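Bench notebook, kitchen table side
Sunday, April 27, 2025

Came in for what was meant to be an hour and stayed most of the afternoon, which is how Sundays go when the building is quiet and the kettle is close by. Azadeh had left me a note asking for a decision on the tableware for the Nitar sorting-and-clearing sets, so I started there and let everything else wait its turn.

The trays first. We have gone back and forth over the black and the red, and I think we can finally stop. The black one is for the dry goods and the red one is for the dishes, and that seems to suit everybody. White rice on glossy black is lovely to work with, you can see every stray grain and there is no excuse for leaving any behind. The peanuts in their shells go on top of the rice, a bit dug in, so that picking them out takes some patience. Sajib wanted dried beans instead, but I am fond of the peanuts. They have that ridged shell, they weigh almost nothing, and if one rolls off onto the floor you can find it again.

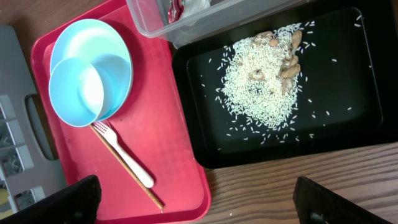
I did try measuring the rice properly. 310 grams on the little Barua scale makes a decent mound and still leaves black showing all the way around, so let's call that the standard fill until somebody complains. Anything much heavier creeps up to the rim the moment you start digging. The bag in the cupboard is 3000 grams, so we are fine for a while, and please pour used rice into the jar marked OLD and keep it well away from anything we might cook!

Now the dishes. The light blue bowls nest nicely, but I'd like us to write down whether a set starts with them nested or separate, as I found both in my own notes from last week and could not for the life of me remember which I had meant. Same goes for the fork and the chopstick. I have been laying them down together on the red tray, and Azadeh likes them tucked in among the dishes the way they'd end up after a real meal. She has a point, it is a more honest sort of mess. 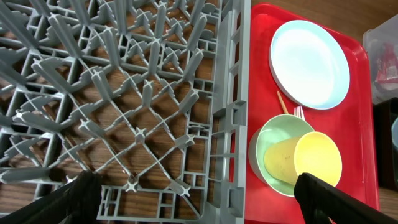

The gray rack I am less sure about. It is the Hevow one, and the pegs are good and close together, so plates ought to stand up in it without much fuss. My trouble is with the bowls, which never know which way they want to lean, and with cutlery, which goes straight through the openings in the base if you aren't careful. I looked through the Prellonier catalog for a cutlery holder that would hook over the side and found 3 that might do. Prices are on the sticky note inside the back cover of this book.

Also, the table wants a wipe before anyone sets up again. Crumbs and specks collect under the rack, and I only ever think of it once everything is on top.

For Sajib, when you're in: could you look out 4 more chopsticks, the thin wooden kind? And have a think about the cups - I'd like to keep the yellow one, but it may want a partner before June.

Tea is finished, rice jar is labeled, lights off at the back. Rack question still open.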